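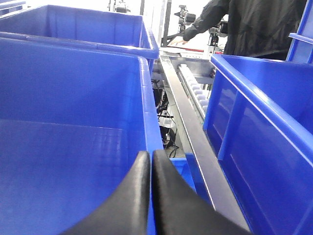 Blue plastic storage bins, seen from above.

Which Sepúlveda movie should I show people first?

Last updated: 15/04/2021

Oriana Iturra

I've fallen hard for the Sepúlveda westerns and I want to get my movie night group hooked too! There are five of us, and the others mostly watch thrillers. I was going to start with Plurdale, but the version I have is 124 minutes and very slow for the first half hour (gorgeous, though — that train station!). Would The Usham Road be an easier way in? And do you have to see them in order?

Berhanu Hadgu

Oh, you're in for a great night! Go with The Usham Road. It's set in 1885, it opens with a robbery, and thriller fans will feel right at home. The order doesn't matter at all — only the sheriff carries over, and he's a different actor by the third one anyway. Save Plurdale for when they're asking for more, and play it loud, the score is wonderful. If you can, get the subtitled version. The dub drops half the jokes in the card game, and that card game is my favorite ten minutes in any western. Then come back and tell us how it went!

Iltska

usham road for sure. never finished plurdale but my brother loves it

plotfan564

Seconding subtitles. I'd still show Plurdale first though, the ending of Usham hits harder once you've met the sheriff's sister.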